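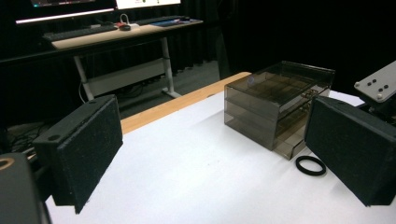 Gripper trouble: the pads that wouldn't let go

Grip faults on the hand-held unit are now up to 6, and every one has been on the small parts job. The O-ring is the worst of them. Picking it up goes well enough. Then the fingers open, the log cheerfully records a release, and the ring stays stuck to the foam on one side until it drops off somewhere less useful than the drawer organizer.

Themba Rampersad went back through 1,747 logged picks and found the software had been calling these successes all along. It checks that the fingers are open and asks no further questions — a relaxed attitude, and one we had all been quoting in reports since March.

Pravesh Ndlovu is adding a check for anything still on the pads. Until it's in, please look at both fingers after each release and mark the run by hand if something is hanging there. New foam is on order from Elness. Please don't try talc again.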